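Vundeck 手持夹爪使用评价：五个月以后

评分：4 / 5
用途：退货检查台，小件皮具和杂物
使用时间：五个月，每个工作日都用

先说明一下，中文不是我的母语，我在 Davuston 的退货仓库工作，同事里说中文的人很多，所以我用中文写。如果有的句子不自然，请原谅。技术名词我尽量查过词典。

我们仓库处理网上商店退回来的小商品：钱包、零钱包、钥匙包、眼镜盒、小盒子。以前的工作方法很简单，人坐在桌子前面，把东西拿出来，看一看，放到对的格子里。去年公司决定买 Vurside 的分拣机械臂，放在二号线。机械臂不会自己知道怎么拿一个软的皮包，需要有人先做给它看。Vundeck 就是做这件事的工具：人握着它，用它的两根手指去夹东西，动作被记录下来，以后给机械臂学习。

所以这篇评价写的是一件工具，但是我不能只写工具。它改变了我们四个人的工作，我觉得买之前应该知道这一点。

一、拿在手里的感觉

刚拿到的时候，我觉得它比想象中重。重量主要在前面，手腕要一直用力。第一个星期，我每天下班以后手腕都酸。后来 Arnar Egilsson 教我把手肘靠在桌子边上，情况好了很多。他以前修过自行车，手上的力气比我大，可是他也说连续用一个上午太长了。

扳机的行程比较长，这是优点。慢慢按，手指就慢慢合起来，夹到东西的时候手上能感觉到一点阻力。对于硬的盒子，这个感觉很清楚。对于软的皮包，要练习。我大概用了两个星期才不再把皮包捏变形。

握把的形状适合右手。我们组里有一位左撇子同事，她试了三天，最后要求换回原来的工作。厂家说有左手用的版本，我们七月的时候问过价格，到现在没有收到报价单。

二、夹东西的能力

夹得好的东西：有一定厚度、侧面比较直的，例如眼镜盒、卡包、装首饰的小盒子。从两边夹，一次就可以。

夹得不好的东西：很薄的卡片套，平放在桌子上几乎夹不起来，要先推到桌边。表面太滑的漆皮也麻烦，会慢慢往下滑。带长链子的钱包最不好，链子常常挂在手指后面的支架上，要停下来用另一只手拿开，这一条记录就作废了。

圆形的零钱包在中间。它的边是弯的，两根手指是平的，接触的地方很小。如果夹在拉链的位置，拉链的金属齿会磨手指的表面；如果夹得太低，上面会歪。我现在的习惯是先看拉头在哪一边，然后从没有拉头的方向进去。这个习惯说明书里没有，是 Oddur Þórarinsdóttir 发现的。她在检查台工作的时间最长，皮具的事情我们都问她。

三、记录和软件

软件可以用，但是不漂亮。每次开始之前要校准，校准的按钮藏在第二层菜单里，新同事经常找不到。中文翻译有几个地方是错的，“放弃本条”写成了“放弃全部”，第一次看到的时候我吓得不敢按。按了以后其实只删除一条。

到上个月底，我们组一共交了 3,956 条合格的记录。不合格的也不少，原因大多是手抖、动作太快，或者别人的手进了画面。系统会自动退回一部分，退回的理由只写一个代码，代码表要另外下载。我把代码表打印出来贴在墙上，这是最有用的一个小办法。

电池够用六个小时。我们一个班比这个长，所以中午要充电。充电口在握把底部，充电的时候不能站着放，只能平放，占地方。

四、对工作的改变

这一部分可能有的读者不感兴趣，可以跳过去。

以前我一天要检查很多件商品，组长看的是速度。现在用夹爪的那半天，速度不重要，重要的是动作干净。一开始我很不习惯，总觉得自己在偷懒。把一个零钱包放下，夹起来，放到另一边，再来一次，不看里面有没有划痕，也不写退货单，这个算工作吗？Oddur 对我说，你以前也是这样拿的，只是没有人付钱让你慢一点。

担心也是有的。开会的时候 Arnar 直接问了经理：机械臂学会以后，我们做什么？经理的回答是，机械臂只做二号线，有问题的商品还是要人来看。Halliday 那边的仓库比我们早一年安装，我问过在那里工作的熟人，她说人没有减少，但是新人也没有招。晚班从两个人变成了一个人，另一个人调到了包装。这是她告诉我的，我没有办法确认是不是所有仓库都这样。

我自己的想法比较复杂。机械臂在二号线工作以后，最重复的那些盒子它拿走了，我的肩膀轻松了。可是留给人的都是难的、脏的、有争议的退货，一天下来脑子更累。工资没有变。我们已经提出，做记录的时间应该按培训员的标准计算，公司说要研究。如果你的公司也准备买这类设备，我建议在签合同以前就谈这件事，买了以后再谈比较困难。

还有一点是好的。选择怎么夹、从哪边夹，这些以前只是我们手上的经验，现在工程师会来问，还会记下来。有一次他们根据 Oddur 的意见改了机械臂接近皮包的方向。她嘴上没说什么，那天下午心情很好。

五、磨损和清洁

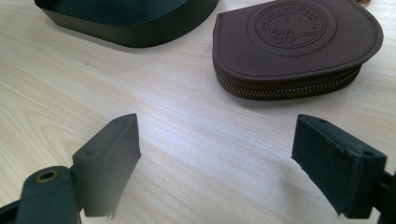 检查台上的手持夹爪，两指张开，前方是压有猫头图案的棕色皮零钱包。

手指内侧的那一层材料是消耗品。左边那根下缘已经起毛，有几丝垂下来，右边那根的边也磨白了一条。我不认为这是质量问题，它天天和拉链、缝线接触，而且夹浅色皮革也没有留下黑印，这一点我很满意。不满意的是更换方法：整块要拆下来换，螺丝孔很小，普通的螺丝刀不合适，随机附送的那一把又容易丢。我们的已经丢了。备件从订货到收到，我们等了快一个月。

清洁用微湿的布就可以，不要用酒精。我用过一次，表面变得发黏，过了两天才恢复。灰尘和皮屑容易留在手指和支架连接的地方，我用旧牙刷刷。

桌面的颜色也有关系。我们换成浅色木桌以后，深色的商品容易看清楚，被退回的记录少了一些。只有米色的皮包在上面不太明显，遇到这种商品我会在下面垫一块灰布，做完再拿走。

六、适合谁，不适合谁

如果你们处理的商品大小差不多，而且有耐心的老员工愿意参加，这个工具值得买。如果只想找临时工快速做完，我不推荐，临时工做的记录我们退回了很多，最后还是自己重做。左撇子请先问清楚有没有货。

扣掉的一分，半分给软件的翻译，半分给前面太重的设计。备件慢的问题我没有扣分，供应商换了新的联系人，最近一次回复邮件只用了一天。

补充：有人问可不可以两个人轮流用同一把。可以，但是换人以后要重新校准，还要把腕带调好。我们现在是上午我用，下午 Arnar 用，腕带上用白笔画了两条线，长的那条是他的。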